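Girkus Patient Safety Project
Progress report to the Willach Fund
Prepared by Nives Bianchini, project lead

Period covered: second half of the grant year, to the end of April

Summary

The grant pays for two things: help for patients who want to report a side effect from a prescription drug or medical device, and comments on the state's draft rule on device recall notices. The reporting work is on schedule. The rule work is behind, for reasons given below.

Reporting help

We helped 53 people file a report in this period. Most of the reports concerned drugs. Nine concerned devices, and those took far longer, as patients rarely have the model or lot number and have to ask the hospital for it. Two hospitals in the Bassi area answered within a week. A third has still not replied to our second letter, and Ada Lo Presti is following up by phone.

The phone line is open on Tuesday from 10 a.m. to 4 p.m. Callers have asked for an evening hour. We would like to try one in the next period and can cover it from the existing staff budget.

The printed guide was revised after callers told us the section on consent forms was hard to follow. It is two pages shorter and now puts the phone number on the front. 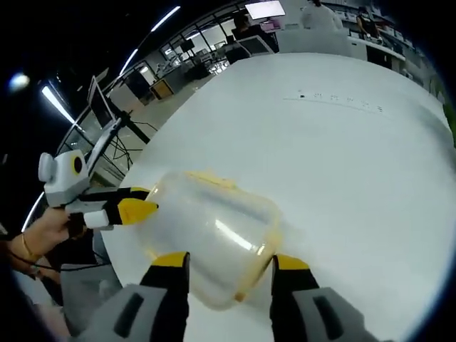
Clear plastic food container with a pale yellow lid seal.

The Spanish version of the guide is with the translator. We expected it in March. The delay has not cost anything extra, but the clinics that asked for copies have been told to expect them in early summer.

Recall notice rule

The draft rule would let a manufacturer notify the clinic alone when an implanted device is recalled. Our position is that the patient should get a letter as well. We collected 26 written statements from patients and family members and filed them with our first comment.

The department then extended the comment period and moved the hearing, so the second comment has not been filed. It is drafted and has been read by our outside counsel, who asked for changes to the part on privacy. 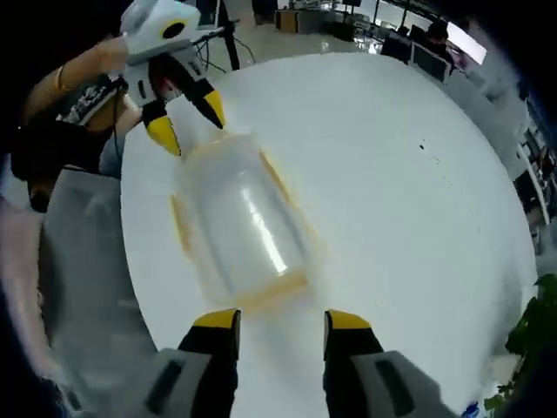 Those changes are nearly done. The main open point is who keeps the patient's current address when a clinic closes or is sold, which happened with the Rikodden clinic last year. We will propose that the records custodian be named in the rule.

Budget

Spending is within the approved lines. Postage ran over by some 10 percent and was covered by savings on travel, as the moved hearing meant one trip was not taken. We ask permission to carry the rest of the travel line into the next period.

Next period

File the second comment. Attend the hearing once a date is set. Send out the Spanish guide. Start the evening phone hour, if the Fund agrees.

Questions about the reporting figures should go to Ada Lo Presti, and all others to me.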